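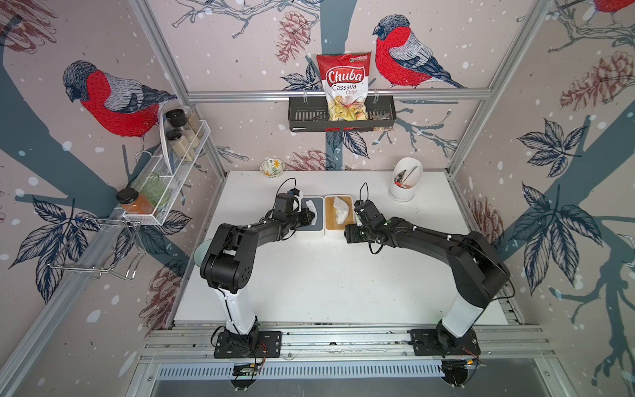 4.2 휴지 상자 덮개와 식탁 위의 자리

식탁 위의 휴지 상자는 집집마다 있으면서도 살림살이 연구에서 좀처럼 제대로 다루어지지 않은 물건이다. 그릇이나 수저에 관해서는 선행 연구가 제법 쌓여 있지만, 휴지 상자는 대개 '기타 소모품' 항목에 묶여 한 줄로 지나가 버리곤 했다. 우리가 면담한 60가구에서도 처음에는 다들 휴지 상자에 대해 할 말이 없다고 하다가, 막상 이야기를 시작하면 덮개를 왜 샀는지, 어디에 두어야 손이 편한지, 누가 마지막 장을 뽑고 모른 척했는지까지 한참을 들려주었다. 덮개의 윗면은 그중에서도 자주 나온 화제였다. 그림 2에서 맞붙여 놓은 두 상자는 몸체가 모두 흰색인데 왼쪽은 윗면이 회색이고 오른쪽은 밝은색 나무 뚜껑이어서, 윗면만으로도 쉽게 구별된다. 응답자들은 이런 차이를 생각보다 훨씬 세심하게 이야기했고, 나무 쪽을 고른 이들은 식탁이 덜 사무실 같아 보인다는 말을 즐겨 했다.

휴지가 뚜껑 밖으로 얼마나 올라와 있느냐도 덮개의 모양 못지않게 중요했다. 한 장이 구겨진 채로라도 솟아 있으면 손님이 편하게 뽑아 쓰지만, 구멍만 보이면 괜히 주인을 한 번 쳐다보게 된다는 것이다. 포르보리 씨 댁처럼 격식을 차리는 집이라면 다를지도 모르겠다고 농담을 건넨 응답자도 있었으나, 우리 기록에서 그런 구분은 뚜렷하지 않았다. 면담을 맡은 시그룬 파게를룬드는 5월의 현장 기록에 "휴지 끝을 살짝 세워 두는 것은 작은 환대에 가깝다"고 적었는데, 연구진 모두가 이 문장을 좋아하여 여기에 그대로 옮겨 둔다.

덮개는 채우는 일과도 떼어 놓고 생각할 수 없다. 새 휴지를 넣으려면 뚜껑을 열고 첫 장을 구멍으로 끌어내야 하며, 그동안 뚜껑을 내려놓을 자리도 필요하다. 식탁에 이미 쟁반과 그릇이 올라와 있으면 이 자리가 은근히 아쉬워진다. 자유 서술 응답 183건 가운데 44건이 바로 이 불편을 언급하였고, 그래서인지 덮개를 장만해 놓고도 급할 때는 종이 상자째 식탁에 올려 두고 쓴다는 고백이 적지 않았다. 그림 3에도 휴지 상자 덮개 두 개와 별도로, 노란색과 흰색이 섞인 휴지 상자가 빈 쟁반 뒤편에 놓여 있다.
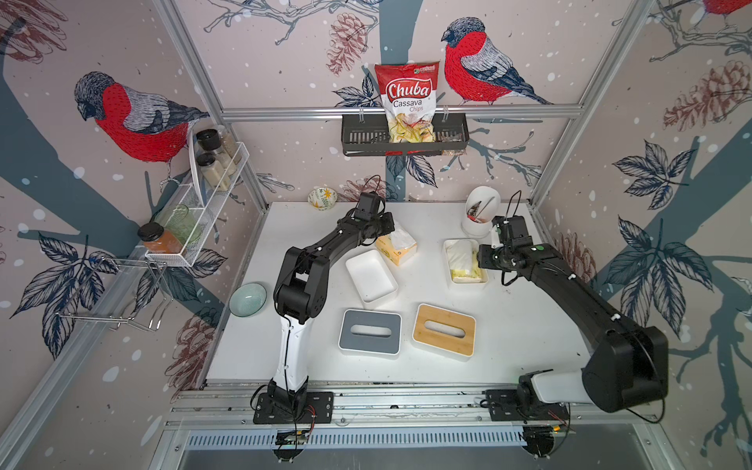 불편을 줄이는 방법으로 응답자들이 가장 많이 권한 것은 의외로 소박하였다. 식탁 가운데를 조금 비워 두고, 자주 쓰지 않는 그릇과 조리 도구 통은 가장자리로 물려 놓으라는 것이다. 공저자 그윈 고프는 자기 집에서 이 방법을 20일 동안 따라 해 보고는 저녁마다 식탁을 닦기가 한결 수월해졌다고 전해 왔다. 물론 한 집의 경험을 일반화할 생각은 없다. 다만 음식이 담긴 쟁반을 한 손에 들고 와서 내려놓을 곳을 찾느라 서성여 본 사람이라면 이 조언이 얼마나 고마운지 짐작할 것이다.

그릇과 휴지 상자의 거리에 대해서는 의견이 갈렸다. 가까이 두어야 흘린 것을 바로 닦는다는 쪽과, 국물이 튀어 덮개에 얼룩이 지니 떨어뜨려야 한다는 쪽이 끝내 한데 모이지 않았다. 이 문제는 식사 인원과 함께 살펴야 하므로 4.3절에서 다시 다룬다.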